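In Defense of the Big Folding Table

My mother folded laundry on the bed, and her mother folded it on the bed, and for the better part of my adult life I did the same without giving it a thought. You tip the basket out on the quilt, you stoop, you fold, and by the time you get to the pillowcases your back has opinions. If you are like me, you then leave the last third in a heap, and at bedtime the heap moves to the chair, where it lives until Thursday.

I have come around to the view that a house with room for a sofa has room for a proper table for folding, and that most of us would be happier if we gave the laundry a place of its own. I know how that sounds. We have all seen the magazine laundry rooms with the glass jars of clothespins, and I don't mean that. I mean a big flat surface at the height of your hips, with a sheet thrown over it.

The sheet matters more than you'd think! A bare tabletop lets a T-shirt skate away from you just as you bring the sleeve in, and a knit will find any rough spot in the wood. An old flat sheet holds the cloth still, and it tells the rest of the household that this is not the place to put down the mail. Mine came out of a box at a yard sale and cost me 4 dollars with two pillowcases thrown in. It has been washed so often that it's as soft as flannel.

The other thing I'd argue for, and here I part ways with my sister, is folding near the machine. She carries everything upstairs first, on the principle that clothes should be folded where they are worn. I carried baskets upstairs for years and can report that a basket upstairs is very easy to walk past. When the table is a few steps from the washer, the jeans get done first (they are the quickest, three folds and off to a corner) and then you have the whole middle of the table for the shirts, which need the room.

A shirt wants to be laid out before it is folded. Take it by both sides, give it a lift, and let it settle. People rush this part and then wonder why the stack leans.
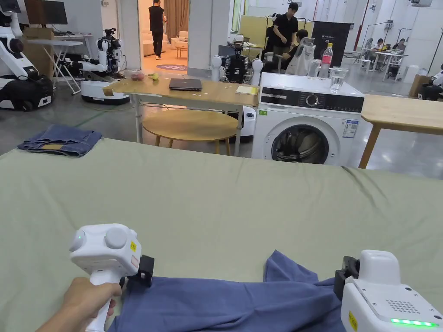 Colleen McIntyre wrote to me after I said some of this in July, and she wasn't having it: "A table that size will be buried in a week. I fold standing up, against my chest, straight from the dryer, and put each thing away as I go. You've just found a bigger chair."

She has a point about the burying, and I've had to be strict with my own family over it. But I have tried folding against my chest, and what I get is a sort of parcel. Give me the table, the old sheet, and a ball game on the radio, and I'll do the whole basket, even the socks.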